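# Running a small guesthouse on Storken Street

The guesthouse has nine rooms and sits at the quiet end of Storken Street in Tredport, two blocks up from the ferry landing. It has been open as lodging under one name or another for most of a century. The present owner bought it in the spring of 2016 and asked not to be named here, on the grounds that guests already call her at home. We talked in the breakfast room on a weekday morning after the last of the plates had been cleared.

She did not come from the hotel trade. She spent eighteen years scheduling freight for a trucking company in Netalov and knew the guesthouse only as a place she had stayed twice.

"I stayed here for a wedding and then again for a funeral," she said. "Both times the bed was bad and the breakfast was very good. When it came up for sale I figured a bed is something you can buy."

She replaced all of the mattresses before she opened, and she has replaced four of them again. Her view on mattresses is that the expensive ones do not last any longer, but that guests can tell a cheap one the first night. She buys in the middle and turns them every three months. The dates are written in pencil on the back of each closet door.

The purchase took longer than she had planned. The bank wanted three years of bookings and the previous owners had kept theirs in a set of desk diaries, some of which had been left in a shed. She copied them out by hand over two weekends.

"The diaries were useful in the end," she said. "I could see that February was dead and had always been dead. So I never spent any money trying to fix February. I close for it. I paint, I get the boiler looked at, and I go see my sister."

The rest of the year divides into three parts. From March to the middle of June most of her guests are working people: surveyors, nurses on short contracts, crews for the harbor repairs. Summer is families and couples. From September on it is walkers and birdwatchers, who book late and leave early in the morning.

She charges differently for each. A room for a week in spring costs less per night than the same room on a summer weekend by nearly half, and she is not shy about that.

"Somebody who stays five nights and makes his own bed costs me almost nothing," she said. "Somebody who stays one night costs me a full change, a full clean, and an hour of talk. I like the talk. But it's an hour."

August is the month that carries the business. This past August she had 2 empty room nights in total, both from the same cancellation, and she can tell you which room it was. Across the twelve months that ended with that August she sold 1055 room nights, up from 979 the year before. She had the numbers on a sheet of paper folded in her apron pocket and checked them before she gave them to me.

I asked what accounted for the increase. She said some of it was the ferry going back to its full timetable and some of it was the Nwankwo, a larger hotel on the waterfront, closing a floor for renovation. The Nwankwo's front desk sent people up the hill to her all through the spring.

"They didn't have to do that," she said. "I sent them a ham."

About 60 percent of her bookings now come directly, by phone or through her own website. The rest come through the large booking sites, which take a commission on every stay. When she started, the balance went heavily the other way. She changed it slowly, mostly by putting a card in each room with the direct rate printed on it.

"The card says what you paid and what you would have paid if you'd called me," she said. "People read it. They read it in bed, I think, and then they're a little mad, and then next time they call."
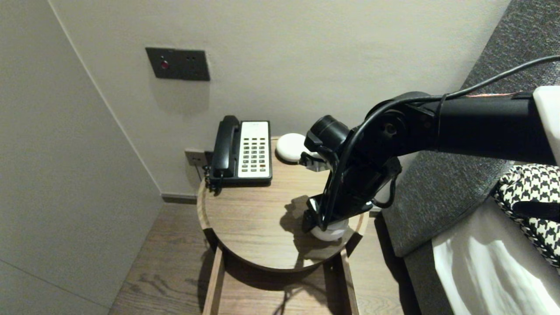 Calling is still how a good share of her regulars prefer to do it. She answers between eight in the morning and nine at night and lets the machine take the rest. The winter she tried an answering service, three people booked rooms that did not exist and one arrived with a dog the size of a calf. She went back to doing it herself.

She does take dogs, in the two ground floor rooms that open onto the yard. The charge is fifteen dollars a stay, whatever the length. Cats she has been asked about once and said no to, mainly because of the birdwatchers.

The rooms are plain. She has kept the old doors and the old numbers, which run from one to ten with no room eight. Room eight became a bathroom in the 1970s, when the house had only two others, and the numbering was never changed. Every room now has its own shower. That job was done in two stages, four rooms the first winter and five the second, and it was the largest bill she has paid apart from the building itself.

"I would do it all at once if I did it over," she said. "I paid the plumber to come and learn the house twice. It's an odd house. There's a pipe in the linen closet that he found the first year and forgot by the second."

She has kept televisions out of the upstairs rooms and gets a complaint over it maybe once a month. There is one in the sitting room, along with a shelf of jigsaw puzzles and the local paper. The Wi-Fi reaches everywhere except the far corner of room ten, and the booking confirmation says so.

Breakfast is included and runs from seven to nine-thirty. On ferry days she puts out coffee, rolls and boiled eggs at five-forty-five for anyone on the first crossing. She cooks it all herself four days a week, and a woman from the neighborhood cooks the other three. The menu has hardly changed since the previous owners: eggs, bacon or smoked fish, fried potatoes, toast, stewed plums. She added oatmeal and a pan of beans for people who do not eat meat, and for a while she baked muffins.

"The muffins were a lot of work and people took them away in napkins," she said. "I didn't mind them taking them. I minded getting up at four-thirty to make something for people to eat on a boat."

She employs three people in season and one through the winter. Finding cleaners has been the hardest part of the last two years. Wages along the waterfront have gone up and she has matched them, and she now closes two rooms on Wednesdays so that her staff can have a short day. The lost income from those rooms bothered her at first. She says turnover has dropped enough that she no longer thinks about it.

Laundry is done on site. She priced sending it out in her second year and found it would cost more than the wages of the person who does it now. There are two washers and one large dryer in the basement, and from May on she hangs the sheets in the yard whenever the weather lets her. Guests mention the sheets in reviews more often than anything besides the breakfast.

On reviews in general she has a fixed routine. She reads them on Sunday night, all together, and answers them on Monday. She used to read each one as it came in, on her phone, and found that a bad one would spoil a day of perfectly good guests.

"A man wrote that the stairs were steep," she said. "They are steep. I wrote back and said yes, they are, and ask me for a downstairs room. He came back and stayed downstairs. He's been three times now."

The stairs are the one thing she would change if she could. The house is narrow and the staircase climbs in a tight turn, with no space for an elevator. She added a second handrail and better lights on the landing, and when people call she asks whether anyone in the party has trouble with stairs. The booking sites do not let her ask, so she sends a message to each of those guests the day after they book. Most of them do not answer it.

Parking is the other regular question. There are four spaces behind the house and the street is free after six. In summer she rents another three spaces from the church at the corner, by the month. She keeps a sketch map by the front door showing where to leave a van or a trailer, and she has stopped promising anyone a particular spot.

The town has been talking about a lodging tax for some time. She went to the last two meetings on it and spoke at one. She is not against the idea, provided the short-term rental apartments near the landing pay it as well. By her reckoning those apartments have taken most of her old trade in families of five or six, for whom two rooms and a shared hallway are hard work.

"I can't compete with a kitchen," she said. "If somebody needs a kitchen I tell them to go get a kitchen. I'd rather have them come to me when the kids are grown."

Plans for next year are modest. The front windows will be done in February, and the yard wall if there is money left. She has been asked to put in a hot tub and is not going to. She may take bookings for small groups in November, after a quilting club from Netalov filled the house for four nights and asked to come again.

I asked whether she meant to sell at some point. She said she had been approached once, by a company that wanted the building for staff housing, and the price was fair. She thought about it for a week.

"I'd have had to find something else to do in the morning," she said. "And I had people booked for Easter."

Rooms are open through the end of January, and she is already taking reservations for next summer. Walkers arriving before three can leave their packs in the hall.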